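Superficies con carácter

Llevo meses obsesionada con las encimeras veteadas y mi pobre mesa blanca ya me da pena. ¡Quiero piedra, o algo que se le parezca mucho! Y un papel pintado de flores detrás, naranja a ser posible. 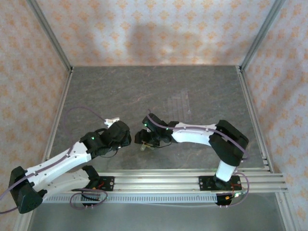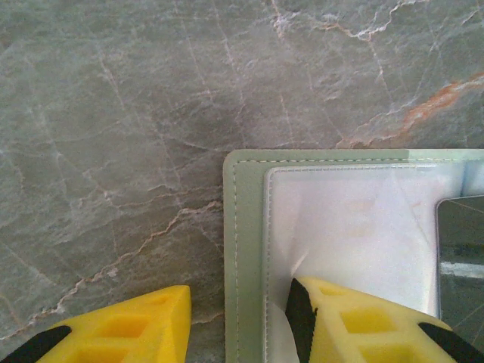
Gris con vetas, en las dos fotos.

El gris oscuro me tenía asustada (pensaba en una cocina tristísima), hasta que Azlan Kwok, mi vecino de Gernmont, me prestó 2 muestras para tenerlas en casa. A las ocho de la mañana son azuladas; por la noche, casi marrones. Me quedé con la más veteada, 244 euros el tablero, y ahora ando buscando una carpeta verde salvia con pespunte blanco para dejarla encima, porque ese verde sobre el gris me encanta. En octubre toca el papel.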